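The kettle at Fletine has only just boiled when Nadine Geagea starts pulling drawers out to show me, and it's a good while before either of us remembers the tea. She has been sorting salvaged electronic parts for 11 years, first in her own garage and now in a long, low unit behind the bakery, and she talks about it the way some people talk about their vegetable patch.

"I came in because I wanted to fix a radio," she says. "One radio! My uncle's. And I needed a capacitor, and I couldn't find it, because everything I owned was in one enormous biscuit tin. So I tipped the tin out on the kitchen floor and I suppose I never really stopped."

These days the biscuit tin has become a wall of drawers, 761 of them at the last stocktake (Nadine did the stocktake herself, over a wet fortnight in June, and is still a little proud of it). Repairers write in from all over the state wanting a connector for an old amplifier or a board for a sewing machine, and she and Cherry Mae Samonte go looking.

I asked what happens when a box of odds and ends turns up at the door, and she brightened straight away.

"Rough sort first, always. People want to go straight to the labels, reading every value with a magnifying glass, and you'll be there till Christmas. You just want like with like. Capacitors over there, connectors here, little boards somewhere they won't get scratched. Cherry Mae is much quicker at it than me. She puts the radio on and off she goes."

Cherry Mae, who had been listening from the far bench, called out that she was only quicker because she didn't stop to admire everything.

The bins matter more than I'd have guessed. Nadine likes the sort with a sloped front, so you can get your hand in without knocking your knuckles, and she is firm on the subject of lining them. 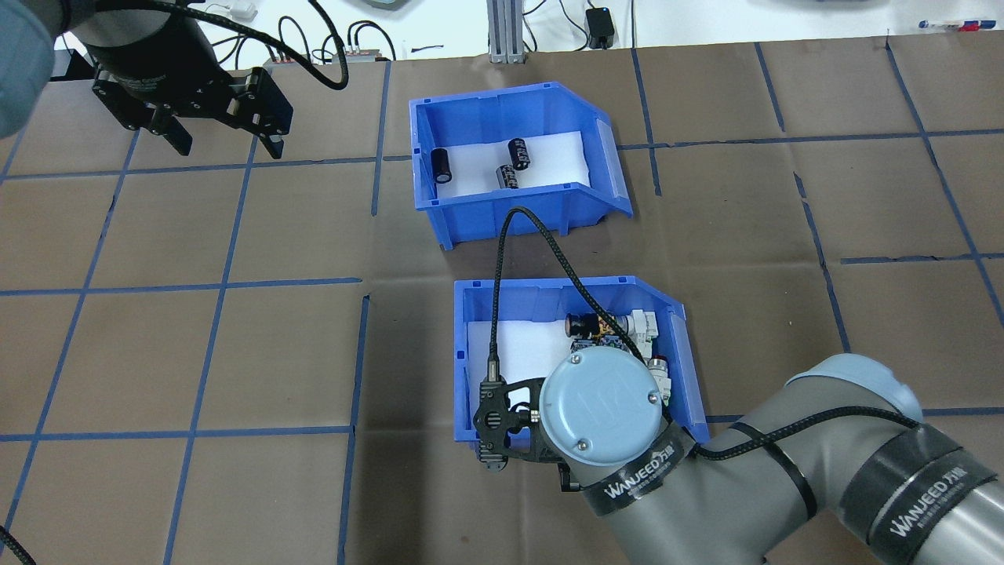 "A bit of white foam in the bottom, that's the best thing we ever did," she says. "You can see a black part against it from across the room, and the legs don't skate about on the plastic. Before that I was forever fishing around with my fingertips and bending the leads."

The blue tape was Cherry Mae's idea. Squares on the bench, and a bin has its spot, and if you're called away to the phone you can come back and pick up where you left off. Nadine admits she grumbled about it for a good month before she came round.

And the uncle's radio? She laughed and pointed to the shelf above the sink, where it was playing the cricket. "It still crackles when the fridge comes on," she said, and went to see about the tea.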